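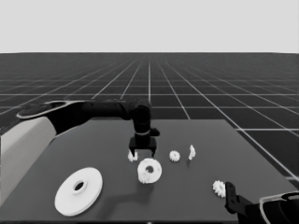 The gearbox cell at Wamadora's Kennedy plant went back to work in August after 41 hours of sitting perfectly still, a skill it had mastered well ahead of assembly.

The two-armed cell puts together small planetary gearboxes for awning motors. It was stopped when the left arm began setting gears down next to the pins they were meant to go on, with great delicacy and every appearance of confidence. The controller logged each one as a success.

Dale Nguyen, the plant's maintenance lead, spent the first shift blaming the grippers. He swapped the fingers on both arms, cleaned the jaws and checked the wrist bolts. The arm then missed the pins with new fingers.

"It missed them in exactly the same place," Nguyen said. "I should have gone home at that point."

The trouble was in the simulator. Fuvgate, the integrator that built the cell, plans every pick in a simulated copy of the station before sending it to the floor. The copy has both arms, a bare table and a set of white gear parts, all of it gray and tidy in a way the Kennedy plant has never been. It also had the left arm's base where it stood last spring, before the pedestal was moved to make room for a new guard door. The pedestal had gone over by 3 millimeters. The work order for the door runs to five pages and mentions the pedestal once, under "misc."

Rhun Wynne, a Fuvgate technician, drove in from Satunau with a dial indicator and a calibration plate. He had each arm touch the same 5 points on the plate, compared the readings with the model and typed in a new base position. The job took two hours, one of which went to finding the password for the controller.

Wynne then ran the full sequence in simulation with the gears scattered, and again on the real table at a quarter speed. The first gearbox came off the cell at 2:41 in the afternoon. It turned freely. The second one did too, and people drifted back to their own machines.

Wamadora has since bolted a stop block against the pedestal and painted a yellow line along its foot. Anyone who moves it is now supposed to rerun the plate check before restarting the cell, and a copy of the procedure is taped inside the cabinet door, beside the password.

The original gripper fingers, which had nothing wrong with them, are in a coffee can on Nguyen's bench. He plans to put them back at the next scheduled stop.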